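Thursday, kettle on for the third time

Read chapter six of the dragon book out loud to the wall this morning and it died on me. Too many words! The draft stood at 997 and I'd promised myself 745, so out came the pencil (the good one) and off went the whole bit with the ferry to Jadau, which I loved, and which did nothing at all except let me show off about boats.

I've also gone off the name Wegener for the baker. It sounds like a man who fixes boilers. Fleso is better, it's got flour in it somehow, and it's fun to shout, which matters when a tired parent is doing the voices. Zotgate stays as the town. I tried 6 other names for it over the summer and kept crawling back.

Then lunch, then an hour of staring, then 200 new words that I might keep if they still look all right after a night's sleep.
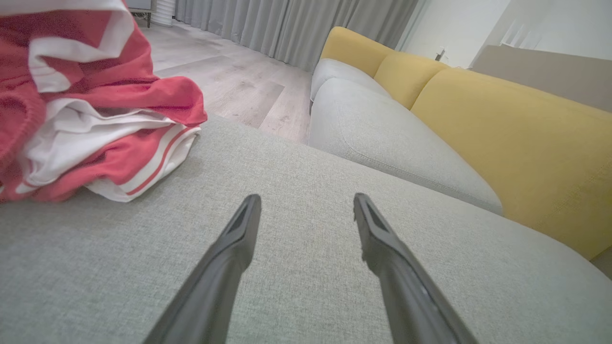

Should the dragon talk in the first chapter? I'm leaving it silent until Fleso drops the tray, so the first word gets a proper laugh.

Must ring the library about half-term, and buy pencils.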